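Teaching a robot by showing it (hand-guided and remote demonstration)

From the Sarantis Open Handbook of Everyday Automation. Last revised 16 September 2024.

Teaching by demonstration is the practice of getting a robot to do a job by doing the job yourself, in a way the robot can record and learn from. It goes by a lot of names (programming by demonstration, imitation learning, kinesthetic teaching when you're physically pushing the arm around) and the names overlap so much that I've given up trying to keep them apart. I've written most of this entry from the demonstrator's side of the table, because that's where I've spent my time and I love it there!

The basic idea

In the older way of working, someone types in positions. Go to this point, close, lift, go to that point, open. That's still perfectly good for a part that arrives in the same spot every time. It gets miserable fast with anything soft, floppy or springy, where the thing you're picking up has a different shape each time you set it down. With a demonstration, you do the task many times over, the motions get recorded along with camera video, and a learning program is trained to pick moves like yours when it sees something similar.

The three common ways to do it

Hand guiding. You grab the arm and move it. The joints go slack enough to push, and the arm remembers where it went. It's lovely for slow jobs and for people who have never touched a robot before. It's tiring for long ones, and your own arms tend to end up in the camera view, which can confuse the training later.

Remote control. You sit or stand away from the arm and drive it with something: a game-style controller, a headset, or a smaller copy of the arm that the big one follows. I learned on a leader arm kit called the Basetti and my first hour was a disaster (I kept pushing down into the table, since I couldn't feel a thing). You do get used to it. The big plus is that everything you record is something the real arm can do, joints and all.

Hand-held grippers. No arm at all during recording. You hold a tool with the same kind of fingers the robot will have, with a camera mounted on it, and you just go and do the task. It's the quickest of the three by a long way, and it's the one I reach for with cloth and clothing. The catch is that you can easily make a move the arm can't copy, like a fast twist of the wrist, so those recordings have to be weeded out.

Headwear as a practice task

Caps and visors are a favorite of mine for soft-object work. A cap has a stiffer part and a floppy part, and it can land right side up or upside down. A visor is even stranger to grip, with a brim that keeps its shape and a strap that goes wherever it likes. I usually start with the brim, coming in with one finger on each side, and leave the strap alone until the lift is going well.

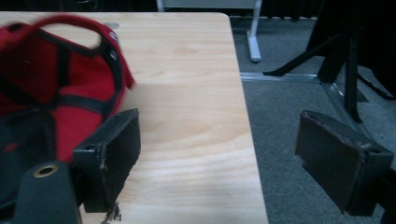
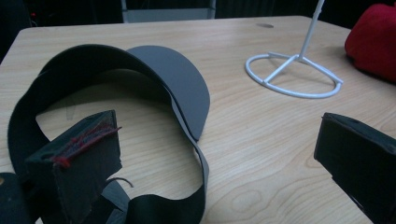 Headwear on a pale wooden table, seen from a hand-held gripper: a red baseball cap (first picture), a visor with a long black strap (second picture).

How many demonstrations it takes

Everybody asks, and the answer depends on how messy you let things get. For my own cap set I recorded 300 runs and kept 231 of them. The rest had tracking that jumped, or I'd bumped something, or I'd gone so quickly that an arm would never have kept up. A visor set I did in January came to 109 keepers, and I wish I'd done more, mostly with the strap in weirder shapes.

Variety matters more than the raw count, at least in my experience. Move the object. Turn it over. Come at it from the other side. If you always begin in the same pose you'll get a robot that's very good at that one pose and clueless two inches over.

Habits worth picking up

Go a bit slower than feels natural, and keep the pace even. Pause for a beat before closing the fingers. Keep the object in the camera's view as you approach, even if that means a longer path. And decide before you start what "finished" means, so every run ends the same way. I skipped that once and had 73 runs with no clear ending, all of which I had to trim by hand (never again).

Tools and file formats

There's no one standard. I use Reletti for recording and Zukix for sorting and trimming, and they don't agree about timestamps, so check that the video and the motion line up before you train on anything. Watching a handful of runs at half speed is usually enough to spot a mismatch.

See also: leader arms, grasp planning, soft-object handling, camera calibration.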